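Betreff: Re: [Quiltliste] Überdecke aufarbeiten – Saum lösen oder lieber dranlassen?

Liebe Listenrunde,

entschuldigt bitte, dass ich mich so lange nicht gemeldet habe. Im Oktober ist bei mir immer alles auf einmal, der Garten will winterfest gemacht werden, die Enkel haben Ferien, und der Nähtisch verschwindet unter Dingen, die mit Nähen nichts zu tun haben. Aber die Frage von neulich hat mich nicht losgelassen, und jetzt sitze ich mit einer Kanne Tee da und will endlich ordentlich antworten. Ich hänge das Original noch einmal an, damit die neu Hinzugekommenen wissen, worum es geht.

> Hallo zusammen,
>
> ich habe von meiner Tante eine Überdecke geerbt, Patchwork,
> vermutlich aus den Siebzigern, Baumwolle und an ein paar Stellen
> etwas, das sich eher nach Mischgewebe anfühlt. Die Oberseite ist
> erstaunlich gut, aber die Einfassung ist an zwei Kanten
> durchgescheuert und das Vlies hat sich in den Ecken zu Klumpen
> zusammengezogen. Auf der Rückseite ist ein Fleck, der nach Tee
> aussieht.
>
> Jetzt meine Fragen: Trenne ich die Einfassung ganz ab oder nur an
> den kaputten Kanten? Kann man altes Vlies austauschen, ohne das
> ganze Ding auseinanderzunehmen? Und darf so etwas überhaupt in die
> Waschmaschine? Ich möchte die Decke benutzen und nicht in den
> Schrank legen, meine Tante hätte das auch so gewollt.
>
> Ich nähe seit drei Jahren, aber bisher nur Neues. Vor dem Trenner
> habe ich ehrlich gesagt Respekt.
>
> Viele Grüße aus Carkstead
> und danke schon mal

Zuerst einmal: Wie schön, dass die Decke benutzt werden soll! Ich habe in meinem Leben schon zu viele Quilts gesehen, die in Seidenpapier gewickelt im Schrank lagen und beim Auspacken an den Knickstellen gerissen sind. Eine Decke, die auf einem Bett liegt, bekommt Luft, und man merkt rechtzeitig, wenn irgendwo eine Naht aufgeht. Vor dem Trenner musst Du keine Angst haben. Ich habe mit meinem ersten mitten durch ein Sternmuster geschnitten, und die Flickstelle ist heute mein liebstes Stück an der ganzen Decke.

Bevor Du irgendetwas auftrennst, leg die Decke einmal ganz aus, am besten auf ein Bett, wo die Ränder überhängen dürfen, und bei Tageslicht. Auf dem Boden geht es auch, aber da kniet man sich fest, und in meinem Alter kommt man dann nicht mehr so elegant hoch. Streich sie mit der flachen Hand von der Mitte nach außen. So spürst Du viel besser, wo das Vlies noch liegt und wo es gewandert ist, als man es je sehen könnte. Die Stellen markierst Du mit Sicherheitsnadeln. Keine Stecknadeln, die finden sonst die Füße der Familie.

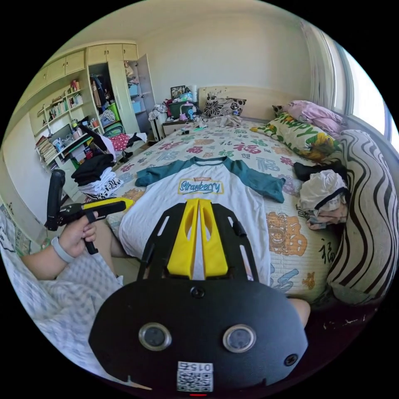

Muss die Einfassung rundherum ab, wenn nur zwei Kanten durchgescheuert sind?
Es reicht, die zwei kaputten Kanten abzutrennen, sofern der Rest fest sitzt und die neue Einfassung in der Breite zur alten passt. Lass an jeder Ecke ein Stück der alten Einfassung überstehen und nähe das neue Stück mit einer schrägen Naht an, dann trägt der Übergang nicht auf.

So halte ich es jedenfalls selbst. Ich weiß, dass es hier auf der Liste eine starke Fraktion gibt, die immer alles abnimmt, und wir haben darüber schon so manchen Abend hin und her geschrieben. Deren Argument ist nicht verkehrt: Wenn zwei Kanten durch sind, sind die anderen zwei auch nicht mehr jung. Bei einer Decke für eine Ausstellung würde ich vielleicht auch so denken. Aber Du willst darunter schlafen, und mir gefällt es, wenn man sieht, dass an einer Decke weitergearbeitet wurde. Eine passende Farbe zu finden ist ohnehin fast aussichtslos, alter Baumwollstoff ist immer ein wenig gelber, als man ihn in Erinnerung hat. Ich nehme dann lieber gleich einen Ton, der sich aus dem Muster wiederholt, und tue so, als wäre das von Anfang an der Plan gewesen.

Zum Schneiden der Streifen: Im schrägen Fadenlauf, bitte, auch wenn es mehr Stoff braucht. Gerade geschnittene Einfassung liegt zwar schöner flach, aber an der Kante läuft dann ein einziger Faden über die ganze Länge, und wenn der durchgescheuert ist, geht alles auf einmal auf. Beim Schrägstreifen verteilt sich das. Genau so ist vermutlich auch Deine alte Einfassung kaputtgegangen, schau einmal nach, ob der Riss wie mit dem Lineal gezogen verläuft.

Nun zum Vlies. Da muss ich Dir ein bisschen Wasser in den Wein gießen. Ganz austauschen geht nur, wenn Du alle Quiltnähte löst, und dann hast Du drei lose Lagen und einen sehr langen Winter vor Dir. Das habe ich einmal gemacht und würde es nur für einen sehr lieben Menschen noch einmal tun. Wenn es aber, wie Du schreibst, vor allem die Ecken sind, dann kommst Du viel leichter davon. Du hast ja die Einfassung an zwei Kanten sowieso offen, und an drei der vier Ecken kommst Du damit schon zwischen die Lagen. Die vierte musst Du noch ein Stück weit aufmachen. Dann gehst Du mit der Hand hinein, bis zur ersten Quiltnaht, und holst die Klumpen vorsichtig heraus. Nicht reißen, zupfen. Manchmal hängt das Vlies an der Naht fest, dann schneidet man es mit einer kleinen, runden Schere ab und lässt einen schmalen Rand stehen.

Das neue Stück Vlies reißt Du an der Innenkante, statt es zu schneiden, damit die Fasern auslaufen und man den Übergang später nicht fühlt. Ich nehme dafür am liebsten reines Baumwollvlies, weil es sich mit der Zeit ähnlich verhält wie das alte. Von Priris gab es früher ein ganz dünnes, das ich sehr mochte, ich habe noch einen Rest von der Artikelnummer 2117 und hüte ihn wie meinen Augapfel. Falls jemand hier weiß, ob das noch hergestellt wird oder unter anderem Namen läuft, bitte, bitte schreiben! Das neue, das man mir im Laden stattdessen gegeben hat, war mir für solche Flickarbeiten zu bauschig, da stehen die Ecken hinterher wie kleine Kissen ab.

Wenn das Vlies drin ist, heftest Du die Ecke mit großen Stichen durch alle Lagen und quiltest dann von Hand nach. Die alten Einstichlöcher sieht man meistens noch gut, denen kannst Du einfach folgen. Auf der Maschine würde ich es in den Ecken nicht versuchen, da verschieben sich die Lagen, und alter Stoff verzeiht das zweite Auftrennen nicht so gern.

Was mich zur Wäsche bringt, und die kommt in meiner Reihenfolge ganz zum Schluss, also nach den Reparaturen. Ein loser Rand im Wasser ist nach dem Waschen ein noch loserer Rand, und wenn das Vlies nicht gehalten wird, hast Du die Klumpen gleich wieder. Nur die Farbprobe machst Du vorher: ein weißes Läppchen anfeuchten und auf jedem verschiedenen Stoff einen Moment andrücken, vor allem auf allem, was rot oder dunkelblau ist. Färbt es ab, dann bleibt es beim Lüften und beim vorsichtigen Absaugen durch ein Stück Gaze.

Färbt nichts ab, nimmst Du die Badewanne. Ich weiß, dass viele hier die Maschine benutzen, und bei neuen Quilts tue ich das auch ohne Bedenken. Aber so eine alte Decke saugt sich voll und wird furchtbar schwer, und beim Schleudern zieht das ganze Gewicht an den Nähten. In der Wanne legst Du sie auf ein altes Laken, so dass Du sie später mit dem Laken herausheben kannst. Lauwarmes Wasser, nicht mehr als 29 Grad, so steht es seit Jahrzehnten auf einem Zettel an meinem Badezimmerspiegel, und fragt mich nicht, warum es nicht 30 sind. Dazu ein mildes Waschmittel ohne Aufheller. Einweichen lassen, sanft drücken, Wasser ablassen, neu füllen, und das so oft, bis das Wasser klar bleibt. Beim ersten Mal erschrickt man, wie braun die Brühe ist. Das ist ganz normal und am Ende sogar sehr befriedigend.

Der Teefleck geht dabei vielleicht schon zur Hälfte heraus. Wenn er danach noch stört, versuch es an einer unauffälligen Stelle mit etwas Gallseife, aber geh bitte nicht mit Bleiche dran. Ich hatte selbst eine Decke mit einem Fleck, der sich nicht rühren wollte, und habe am Ende ein kleines Blatt daraufappliziert. Auf der Rückseite darf man das ruhig, finde ich, da sieht es aus wie eine Unterschrift.

Trocknen bitte liegend, auf Handtüchern, und zwischendurch wenden. Auf die Leine hängen ist verlockend, gerade bei schönem Wind, aber im nassen Zustand reißt da leicht etwas aus. Wer einen Rasen hat, kann ein Laken unterlegen und eines darüber, gegen die Vögel und gegen die Sonne.

Ach, und weil im letzten Rundbrief nach Garn gefragt wurde: Zum Handquilten bin ich wieder bei dem von Cludine gelandet, dem gewachsten. Es knotet sich weniger als das andere, das ich im Sommer probiert habe, und es ist auf den alten Stoffen nicht so scharf. Zu den Nadeln von Takeda kann ich noch nichts Vernünftiges sagen, ich habe die Packung erst angebrochen. Sie sind sehr fein, und meine Augen und das Nadelöhr haben sich noch nicht angefreundet. Wer damit länger gearbeitet hat, darf gern berichten.

Liebe Fragestellerin, schreib uns doch bitte, wie der Stoff auf die Farbprobe reagiert hat und für welche Farbe Du Dich bei der Einfassung entscheidest. Und wenn Du mit dem Trenner in der Hand dasitzt und nicht weiterweißt, dann mach erst einmal eine Pause. Die Decke hat so lange gehalten, die hält auch noch bis nach dem Kaffee. Ich lese abends nach acht meistens noch einmal in die Liste hinein und antworte dann gern, auch auf kleine Fragen.

Für alle anderen noch schnell: Die Stoffreste für den Tausch habe ich inzwischen sortiert, viel Grün und Braun dabei und eine ganze Tüte Hemdenstreifen. Wer etwas davon möchte, schreibt mir am besten direkt und nicht über die Liste, sonst verliere ich den Überblick.

Seid alle herzlich gegrüßt, und haltet die Finger warm – mit kalten Händen stichelt es sich so schlecht.

Eure Listenälteste mit dem Nähtisch am Küchenfenster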